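Notes for the treatment room and its kitchenette, revised Tuesday, November 11, 2025. They cover cleaning, laundry and storage for a small skin and brow practice run from home or from a single rented room. Where a product label disagrees with anything below, follow the label.

## Couch and work surfaces

Wipe the couch from the head end to the foot, then the sides, then the legs. Use detergent wipes or a cloth wrung out in warm water and washing-up liquid. Disinfectant goes on afterwards, over a clean surface. Oils and balms left on vinyl stop it from working properly, and they also harden the covering along the seams.

Leave the disinfectant wet for the full contact time printed on the bottle. If it dries early, apply more. Rinse vinyl with plain water at the end of the day, as residue makes it tacky.

Do not use neat alcohol on acrylic drawers or lamp lenses. It causes fine cracks which cannot be polished out. Soapy water and a microfibre cloth are enough.

## Wax heater

1. Switch off at the wall and let the wax cool until it has a skin but is still soft underneath.
2. Lift out the inner pot by its handle. Stand it on folded kitchen roll.
3. Remove drips from the rim with a wooden spatula. Metal scratches the coating.
4. Wipe the casing with a little vegetable oil, then with detergent, then with a damp cloth.
5. Check the flex where it enters the casing. Stiff or discoloured flex means the heater is out of use until it has been repaired.

Wax spilt on carpet should be left to set. Break off what will come away, cover the rest with brown paper and pass a warm iron over it, moving to a clean area of paper each time.

## Towels

Massage oil is the main cause of towels smelling rancid in the cupboard. Wash on the day of use. If that is not possible, soak in a bucket with a spoonful of washing soda.

- Load the drum to three-quarters. A packed drum does not rinse.
- Omit fabric softener. It coats the loops and reduces absorbency.
- Dry fully before folding. Damp folds will smell by the following morning.
- Never leave oily towels in a heap straight from the tumble dryer. Run the cooling cycle to the end, then spread them out. Heaped warm towels with oil in them can catch fire.

Tint stains on white towels are permanent in most cases. Keep a separate dark set, marked on the hem, for brow and lash work.

## Disposables and small tools

Wooden sticks, spatulas and applicators are single use. Store unopened packs in a closed cupboard away from the sink, and decant no more than a day's supply. Anything left standing in an open pot at closing time is thrown away.

Wood cannot be disinfected reliably.

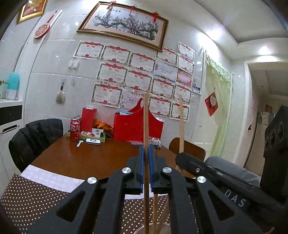 ## Tweezers and scissors

Scrub under water, with the hands and the instrument below the surface to avoid splashing. Use a soft nylon brush and open scissors fully so that the pivot is cleaned. Rinse, dry with lint-free paper, then sterilise in accordance with the machine's instructions.

Instruments put away damp will rust at the pivot first. A drop of instrument oil once a week is sufficient. Kitchen oil goes gummy and should not be used.

Tweezers which no longer meet at the tip may be closed by hand against a flat surface, but only once. After a second bend the tip is unreliable.

## Labels and stock

Write the opening date on every bottle in permanent marker, on the body and not on the lid. Lids get swapped. A strip of clear tape over the writing stops alcohol from removing it.

Shelf order is oldest at the front. Carry out the full stock check in December, when the appointment book allows, and discard:

- tints and adhesives past the period shown on the jar symbol;
- creams that have separated or changed smell;
- gloves that have gone sticky or brittle in the box.

## Kitchenette

Keep client cups and treatment pots on separate shelves, and wash them separately.

- Tea stains come off with bicarbonate of soda on a damp cloth.
- Descale the kettle with citric acid, then boil and empty it twice.
- Upright holders for cutlery or chopsticks collect water in the base. Empty, wash and dry them every week.
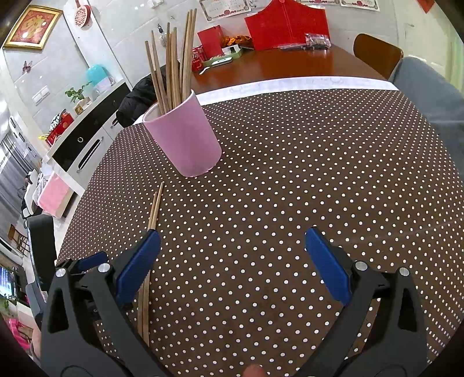
## Drains

Hair and wax are the usual blockage. Fit a mesh strainer and empty it into the bin daily. Never pour warm wax or oil down a basin, even with the hot tap running, as it sets in the trap.

To clear a slow trap, place a bucket underneath, unscrew the bowl by hand and wash it out elsewhere. Check that the rubber seal is seated before tightening. Hand-tight is enough.

Corrections to Catríona Tully.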